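Glaze notebook, July 26, 2021
Green crawling again, plus the new feldspar

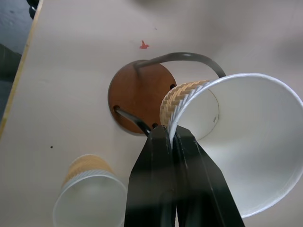
Where I left off

So the Bunance green is still crawling off the rims. I opened the kiln this morning really hoping the slower bisque had fixed it, and nope, same bald patches, mostly on the mugs and mostly where the handle joins. Bowls are almost clean. The flat test tiles are perfectly clean, which is why I didn't catch this back in January when I signed off on the recipe (lesson: stop testing on tiles and then acting surprised by mugs).

Toon Vermeulen thinks it's dust from sanding the bisque. Could be! I did sand the mugs and I didn't sand the tiles. But I wiped them all down with a damp sponge, and I think the coat is just too thick in the corners. A liter of the big bucket weighed 1,558 grams on the good scale, and I wrote 1,480 in here the day I mixed it. The lid has been sitting crooked for weeks, so it's lost water.

Mixing small batches

Did everything as 500 gram dry batches this time. The 100 gram ones go so fast that I'm scraping the bottom to dip the second test, and then I don't trust the second test. Paper cups for the colorants, the big white ones with the herringbone sleeve, then into the deli tubs for sieving.

Batch A: the recipe exactly as written, old feldspar.
Batch B: same, but the new Langlois feldspar straight across, gram for gram.
Batch C: new feldspar, and half of the ball clay swapped for calcined kaolin.
Batch D: like A, with extra water until it ran off the stick like half and half. It took 196 grams over what the recipe asks for, added in little glugs.

B went lumpy the second it hit the water and I had to sieve it three times. I have a feeling the new stuff is ground finer. Bag doesn't say. I need to call Langlois and ask for the analysis sheet, and I need to ask about the price too while I'm on the phone.

C is lovely to work with, smooth, settles slowly, didn't powder off on my fingers when I picked up the pieces. If the crawl is from raw clay shrinking as it dries then C ought to behave, and that's where I'd put my money if anyone were betting.

Dipping

Used the short mugs from Toon's seconds shelf (thank you Toon, I owe you a shelf of mugs). Two per batch, one sanded and wiped, one left alone, so we can finally stop arguing about the dust. Three-count dip for A, B and C. I gave D a four-count on the first mug, forgot, and did three on the other one. Marked the bottoms with iron wash: letter, then a dot if it was sanded. The long-dip D is the one with the dot.

Looked at them again after lunch and there were hairline cracks in the raw coat on both A mugs, right in the corner under the handle. Same place as the bald spots! I rubbed the cracks down on one side only and scratched a little line in the foot so I'll know which side. B has a couple of cracks too. None that I could find on C or D, even with the flashlight.

I'm a bit annoyed with myself for never looking at the raw coat before. I always dip, clean the feet, load, and go home.

Kiln stuff

Everything is going in the Berkent, middle shelf, cone 6 with the slow cool. The controller says 3,429 hours on it now, and the bottom element is looking saggy on the left. It'll make this firing fine, but let's not put any big orders through until I've done a resistance check. Witness cones on the middle and bottom shelves. I left the top shelf for Toon's planters, so please don't move my mugs down to fit a tall one in, the bottom runs cool and it'll mess up the comparison.

Also the old thermocouple tube is cracked. I wrapped the spare in a towel in the drawer under the wedging table.

Odds and ends

The Viltix sieve has a tear near the rim, small, but I saw grit go through. I put tape over it for today. Ordering another one, same mesh.

We're nearly out of tin oxide. There's enough for one full bucket of white or a lot of tests, and I'd vote white, as the farmers market people keep asking for it.

Please put the bucket lids on all the way, me included. Stand on them if you have to.

For when I open it

Check the handle corners first, then rims, then the inside bottoms. Photograph A and C next to each other by the window. Weigh the big bucket again before adding any water to it, and write the number on the lid this time. If C looks right, try it over the black slip before mixing a big batch, that slip has fought with every glaze I've put on it so far.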